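Ticket: Cloth handling cell, dexterous hand — repeat fingertip force alarms and disputed acceptance criteria
Component: End effector / grasp policy / cell rules
Priority: Medium
Status: Resolved, rule change adopted

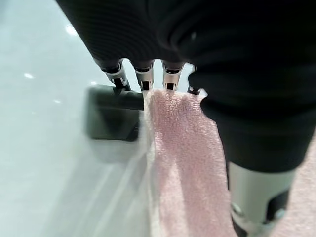 The alarm was first logged in January, during towel lifts on the Fosthorpe cell. The controller stops the arm with a fingertip force limit fault partway through the lift. Operators clear it, rehome the hand and restart. Under the current cell rules this is allowed without a written entry, so the number of earlier occurrences is unknown.

Requester wants two things: the cause of the fault, and a ruling on whether a lift that ends in a cleared fault may be counted as a completed cycle. The second question is the reason this was filed against cell rules as well as hardware.

Setup
Hand: four fingers and thumb, covered, bare fingertips.
Controller: Drustulia, motion and force channels on the same log.
Task: pick terry towel from table, raise, hold, place.
Fault condition: any single fingertip channel over limit for longer than the filter window.
Limit in force at time of report: factory default.

Entry 1 — Triage
Fault reproduced on the first batch of 30 lifts. Five stops. All on the two middle fingertip channels. None on the outer channels. Arm motion was normal up to the stop in each case, with no position error recorded.

Asked requester to leave the limit alone until the cause is known. Reply was that the limit had already been raised once on another shift and put back. There is no record of who approved it or what value was used. Noted for the rules portion of this ticket.

Entry 2 — Sensor check
Ran the no-load check with the hand open and fingertips clear of the table. Two middle channels read above zero. Offset is small and steady and does not account for the fault by itself, but it uses up part of the margin.

Checked the cell log for the last zeroing. It was done at startup, with the fingertips resting on cloth. The startup sheet says "zero hand before first pick" and does not state the hand position. An operator following the sheet exactly could do it either way.

Rezeroed with the hand open and in free air. Offset gone.

Entry 3 — Repeat after zeroing
Second batch of 30 lifts, same towel type, same program. Three stops. Improvement, still not acceptable. The middle channels still carry most of the load.

Compared force traces between good lifts and stopped lifts. In good lifts the load rises, levels off and stays level. In stopped lifts it levels off, then climbs again once the towel starts to move. The policy reads cloth movement as slip and adds grip. Bunched cloth under the middle fingertips does not compress evenly, so the extra command goes almost entirely into two channels.

Requester asked whether the cover on the hand could be dragging. Removed the cover and ran the lift without cloth. No change in joint current. Cover refitted. Not a factor.

Entry 4 — Slip response
The slip response was tuned at Pornoswood on rigid parts. For a rigid part, relative motion at the fingertip is a fair sign that the part is leaving the grasp. Terry cloth moves under the tip without leaving it: loops flatten, folds shift, and the hanging portion swings. The response has no upper bound of its own and relies on the force limit to stop it. A protective limit should not be used as a working control limit. That is stated in our general automation guideline and was missed when the policy was moved to this cell.

Changes made on the test branch:
Cap on added grip per slip event.
No second slip response until the first has settled.
Lift speed reduced for the first part of travel.
Force limit left at factory default.

Entry 5 — Repeat after policy change
Third batch of 30 lifts. No stops. No drops. One lift completed with the towel held by a corner fold instead of the planned grip area. The program counted it as good because the towel reached the place position.

That result should not pass as good. The placing step depends on where the towel is held, and a towel held by the wrong part arrives twisted. Marked the lift as a failed grasp in the test record and left the program count as it was, with a note giving the difference.

Entry 6 — Requester reply
Requester agrees with the policy change. Objects to the stricter count on the grounds that the monthly figures will fall and that earlier months were counted the old way. Also asks that operators be allowed to clear a single fault without an entry, since writing each one up takes time.

Response: the old figures can stay as they are if they are labeled with the old rule. They should not be put on the same chart as the new figures without a break. On fault entries, the short form needs only the time, the channel, the program step and the action taken. The free text field can be left blank.

Without those entries, the only evidence we had for this ticket was what we could reproduce. The earlier limit change would have been found sooner with even a one-line record.

Entry 7 — Rule review
Draft rules sent to the Hajdu integration group and to both shifts. Comments received and handled as follows.

Comment: "Free air" is unclear for a hand that parks over the table.
Change: the rule now names the park pose and requires that no fingertip touch cloth, table or another finger.

Comment: Ten minutes is too long to wait for warm-up before zeroing.
Change: none. The wait comes from the hand's setup sheet and we have no test data to support a shorter one.

Comment: Operators should be able to lower the force limit without approval, as lower is safer.
Change: none. A lower limit causes more stops in mid-lift, with cloth hanging from the hand and people reaching in to take it. Either direction needs approval.

Comment: The rule should say what to do with a towel left in the hand after a stop.
Change: added as rule 6. This was missing from the draft and should not have been.

Adopted rules, cloth handling cell

1. Zero the fingertip channels in the park pose, in free air, after 10 minutes of warm-up. Repeat after any cover or fingertip change.

2. Record the zero readings on the startup sheet. If a channel will not hold zero, do not run.

3. The force limit is a protective setting. It is changed only through a written request, with the old value, the new value and the reason on the same line.

4. Any grasp policy brought in from another cell must be retested on the material used in this cell before it runs in production. Results on rigid parts do not carry over to cloth.

5. A cycle counts as complete if the item was gripped in the planned area, held through the lift and placed with no fault. A cycle with a cleared fault is a stopped cycle. A cycle with the wrong grip area is a failed grasp.

6. After a stop with cloth in the hand, do not pull the cloth. Put the cell in the safe access state, open the hand from the pendant, then remove the cloth.

7. Every fault gets a short-form entry, including faults cleared on the first try.

8. Reports state which counting rule was used. Figures made under different rules are shown separately.

Entry 8 — Deployment
Test branch merged and loaded on the Fosthorpe cell. Startup sheet replaced; old copies pulled from the cell binder. The short form is on the operator panel under Faults, second page. A request to move it to the first page is open as a separate ticket.

Production check on both shifts showed one force limit stop — left outer channel, towel caught under the edge of the tray at the start of the lift. This is a correct stop. The limit did what it is there for and the entry was filled in properly.

Open items
Grip area check is still done by eye from the wrist camera view. An automatic check is wanted but out of scope here.
Wear interval for the fingertips on terry cloth is not known. Fingertips to be inspected at each cover change until there is enough data to set one.
Pornoswood has been told about the missing cap in the slip response. Their cell handles rigid parts only and has reported no faults, so they will take the change at their next scheduled update.

Resolution: Root cause was an uncapped slip response acting on cloth, made worse by zeroing with the fingertips loaded. Policy corrected, startup procedure corrected, rules 1 through 8 in force. Reopen if a middle-channel force stop occurs with a valid zero record for that shift.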